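Trillum Colour Notes, read me first

Trillum is a set of colour readings from painted and stained household furniture. 600 pieces, second-hand mostly. Started as a list for our own touch-up work and got out of hand. Maintained by Oksana Zhuravel and Valter Antunes. Last proper tidy: Saturday, September 7, 2019.

What's in the folder

pieces.csv - one row per piece, id, type, finish, where it was bought (region only)
readings.csv - the colour values, several rows per piece
names.csv - our plain names for colours, see below
old/ - leave alone, kept so the early ids still resolve

Files are UTF-8, commas, decimal point not decimal comma. Mathis had a version with semicolons going around, please bin it if you've got that one.

How readings were taken

Handheld meter, the Caldeira, calibrated on the white tile every morning and again after lunch. Three spots per face where the face was big enough. Wipe with a barely damp cloth, wait, read. No readings over stickers, rings or chips. Waxed peices get a w in the flag column, the meter doesn't love wax.

Before June it was all done under the shop tubes. After June, north window plus the grey booth. Meter has its own light so in theory no difference. In practice the greys moved a touch, so there's a column called light (tubes / booth) and you can filter.

Colour names

124 names, everyday words only. "Dark grey", "cream", "dull green". No paint chart names, we had a long argument over "greige" and it lost. Khrystyna-Mariia did the final pass and where two of us disagreed her call stands. The second-choice name is in alt_name if you want it.

Grey is the messy one. A stain with the grain showing and a flat paint can give near enough the same numbers and look nothing alike in a room. Use the finish column, don't go by numbers alone.

Known problems

- Pieces 12 and 2000 are the same dresser. Id 2000 was a typing mistake, left in because someone downstream used it.
- Insides of drawers were only read when the drawer came out far enough for the meter to sit flat. Lots of blanks there. Blank means not read, it doesn't mean unpainted.
- Brass and other metal fittings not measured at all. Knob colour is by eye, in notes.
- A few whites are clipped at the top. Flag c.
- Vsevolod's batch has the date the wrong way round in some rows. Fixing it, slowly.

Nightstands

Small faces so often one spot instead of three. Dark grey is common in this group, usually with the drawer insides a grey too, so check the face column says front or inside before you average anyting. Top and drawer front are separate rows even when they look the same shade.

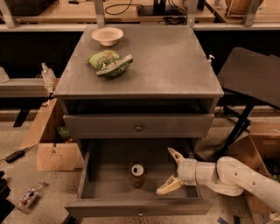
Using it

Free to use for anything, say where you got it. Please don't re-host the readings without the names file, they get split up and then we get the emails. If you convert to another colour space keep our original columns next to yours.

Corrections

Send the piece id, the column and what you think it should be. One correction per message is easiest. Changes go in at the next tidy, no fixed dates.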